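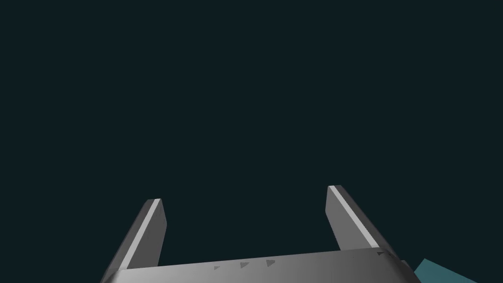 When does a robot cell need a fresh risk assessment?
Whenever something changes that could alter how a person gets hurt: a new tool, a new part, a faster cycle, a moved fence, a different shift pattern. A change to the program counts too if it changes where the arm goes or how hard it grips.

Speaker notes, Clesstead automation day, 24th March
Carmela Garrido

Opening (keep it short)
Thank Gediminas Mockus for the invitation. Say who I am: eleven years in machine safety, the last four at Bostus. Ask for hands up: who has written a risk assessment, and who has read one someone else wrote? The second group is usually smaller. Wait for the hands to go down before moving on.

Part one. What we found at Carrasco
We went through the change log for the packing line with Adoración Escobar. 84 changes in the log. 43 had a signature against them. The rest had been done by people who knew the line well and thought the change was too small to bother with.
Give the one about the spacer. Fingers swapped for a longer pair to reach a deeper tray. Same robot, same program, same fence. The reach grew and the stop distance had been worked out for the old pair. It was found at the July audit.
Don't name the shift.

Part two. The gripper is part of the machine
Some people still treat the arm as the robot and the gripper as an accessory. The arm comes with paperwork from its maker. The complete cell is the integrator's job, and that includes whatever is bolted on the end.
Points to make:
Write down the grip force as set, with the date and who set it.
Check what happens to the part when power or air is lost. Does it hold, drop or drift?
Look at the gap when the fingers are open and again as they close. Both are trapping points during teaching.
Edges and corners on fingers get forgotten, mainly on ones made in house.
If the fingers change, the tool data in the controller changes with them. Mass, centre of gravity, tool centre point.

Part three. Simulation
Use it early. Beril Uçar's team at Zostance try every new grip on screen first and it saves them a lot of trips into the cell. But a simulation run is evidence about reach and clearance. It says little about worn pads, a slow valve or a part that came in oily. Stop times have to be measured on the real machine, at full speed and with the heaviest load.
Keep the model under version control and put the version number in the assessment. Someone will ask which one you used.

Part four. What to do on site
One change form, one side of paper. Ours took Macarena Llorente 78 days to get agreed, most of that spent on who signs. Answer: the person making the change and one other who didn't.
Hang it at the cell, with a pen.

Questions
Likely ones: collaborative robots (same process, and the tool still has to be assessed), second-hand cells, who pays. If asked about insurance, say I'm not the right person and pass it to Gediminas.
Blank forms are on the table by the door.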